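Handout 8: Notes for the Site Visit to the Ploraddale Handling Lab
Unit: Grasping and Simple Manipulation 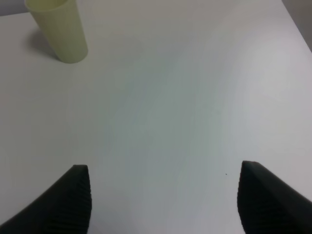 Fig. 1. Wrist camera view, gripper open, with one plastic cup on the white table.

Read sections 1 to 3 before the visit. Section 4 lists what to hand in.

1. Purpose of the demonstration

The Plulley cell runs a single-arm pick and place task using one cup. The task is kept small so that each stage can be watched separately: locate, approach, close, lift, place, release. The operator will run the full cycle once without stopping, then again with a pause after every stage. Questions are taken during the pauses.

2. Reading the wrist view

The camera moves with the gripper, so the fingers keep nearly the same place in the picture while the table and the cup shift. In Fig. 1 the cup is up and to the left of the gap between the fingers. The arm has to correct in both directions before it can close.

Note the following for class discussion.

Contact surfaces. The inner faces of the fingers carry fine horizontal ridges. Compare these with the smooth pads covered in Handout 5 and consider what each does on a tapered wall. The cup is wider at the rim than at the base, so the height of the grasp changes the width at which the fingers meet it.

Contrast. A pale cup on a white table is a harder case for segmentation by brightness than a dark cup would be. The shadow falls to the left of the cup and has soft edges. A threshold set too high will count part of the shadow as cup and pull the estimated center to the left.

Partial view. The rim is not fully in view in Fig. 1. A method that fits an ellipse to the rim has to work from an incomplete curve. State how your method would handle this.

3. Cell data

Cycles in the May log: 596
Cycles logged with a changed start position: 66
Cycles stopped by the operator: 36

The log was kept with the Broda controller. The Nørgaard controller was installed afterward and uses a different stop code, so do not combine the two sets. Stopped cycles are included in the total.

4. To hand in

(a) A timing table for the paused run, one row per stage.
(b) A sketch of the approach path in the table plane, with the camera axes marked at the start and at the grasp.
(c) The stop rate from section 3, with working.
(d) One paragraph on the choice of grasp height.

Stay behind the yellow line while the arm is powered. Bags go in the lockers by the entrance.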